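Home | About | Posts | Archive | Contact

Incomplete Release at the Finger Pad: Notes on a Stoppage at Durkstead

Posted 22/06/2023 by Barbara Krajewska
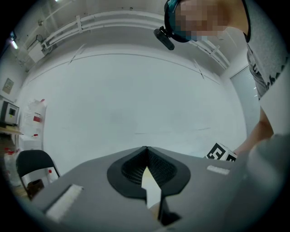 The hand-held gripper at Durkstead, with a flat, pale piece lodged in the finger pad.

I have been asked by several colleagues to set down what took place with the Tukum hand-held unit, and I have obtained permission from Drodora to do so on this site. The views expressed are my own.

The fault concerns the release of thin, flat items. The operator closes the grip, carries the item to the tray and opens the grip. On most cycles the item drops. On certain cycles it remains in the recess of the pad, and the next item is then taken up on top of it. The second item is held poorly and falls short of the tray. Of 47 cycles reviewed, 19 ended with an item still in the pad after the grip had been opened.

The matter was first noted in January and was recorded as operator error. I regret that decision, which was mine. Mr. Tadeusz Cieślak had written in the log that the pad "keeps hold of things after it is told not to," and his entry should have been followed up at that time.

Our review found two causes. The first is wear. The textured lining of the pad is to be replaced after 2,000 cycles, and the lining in use had passed that number well before the stoppage. The second is the seam at the back of the recess. When the lining softens, the seam opens slightly and the edge of a thin item can enter it.

There is also a safety matter. Operators had become used to clearing the pad with a fingertip while the grip was under power. No injury was reported. The practice was nevertheless contrary to the written procedure, and it had been going on in plain view of supervisors, myself included.

The following measures are now in force. Power is to be removed before any item is cleared from the pad. Clearing is done with the plastic pick stored at the bench. The lining is inspected at the start of each shift, and the cycle count is entered in the log by hand. Mr. Zdzisław Kołodziej has ordered four replacement linings from Zawadzka, two of a firmer grade. I do not yet know whether the firmer grade will hold small items as well as the present one.

Work with thicker items continues. Work with card and paper remains suspended.

19 shares | 4 comments

Bogdan Malinowski
We had the same trouble with envelopes. Did you measure how far the seam opens?

Barbara Krajewska
Not yet. The old lining has been kept for that purpose.

Grażyna Malinowski
Please post the results for the firmer grade, even if they are poor.

Tadeusz Cieślak
The pick needs a longer handle. I have put this in the log as well.

Older post | Newer post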